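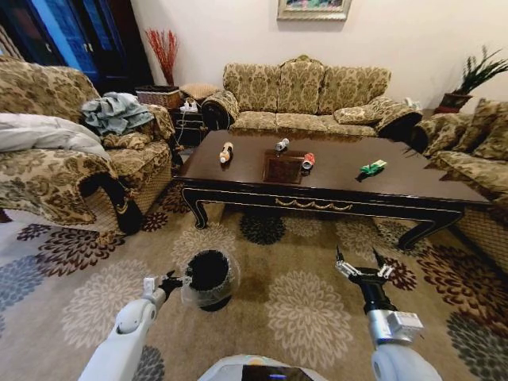

Sunday, April 2, 2023

She does living rooms, mostly. Has done for 25 years, first for an agency, then on her own, now under the name Clarkitz, which is her and a van. I caught her between two jobs, tea in one hand, keys in the other. She had seven minutes, she said. It ended up longer.

First question, where does she start? "The table. Always the table. People think it's the floor, but you walk in and your eye goes straight to the coffee table. Clear that and the room's half done."

And what's on it, usually? She laughed. Cans. Bottles. Wrappers. "Cans lying on their sides, that's the one that gets me. You don't know if there's a drop left in it till you pick it up, and then it's on your sleeve. Or it's on the wood." So she lifts slowly, keeps it level, and has a cloth ready in the other hand.

Bottles the same. Cap on tight before you move it, even if it looks shut.

She's fond of the older style of coffee table, the big dark glossy ones with curved legs. Customers apologise for them, she says, she can't think why. "They're lovely. A bit of gold on the front, what's wrong with that?" The shine is hard work though. Every ring shows, every fingerprint. She uses a barely damp cloth, then a dry one straight after. No spray on the gold bits, ever. A soft brush for anything with a garland or a twirl on it. And if the top has a sunken panel, go round the edge with a cotton bud, becuase that's where the crumbs live.

Does she sort as she goes? Yes, but only in two lots. Rubbish and not rubbish. "If I can't tell, it's not rubbish. A screwed up bit of green something might be somebody's toy. I've had a child crying over a sweet wrapper." Anything she's not sure of goes in a clear tub, so the customer can see what's in it without tipping it out.

Then the sofa. She has a soft spot for damask, the big floral sort in beige and green. Hides a lot, she says, which is good and bad. Vacuum with the small head, along the pattern and not across. Cushions off every time, even when your tired.

Carpet last. Always last, everything falls on it.

I asked what a room like that costs. 60 pounds, more if there's a cabinet. She was already doing up her coat. Next job was a flat over in Holanda, two sofas and a dog.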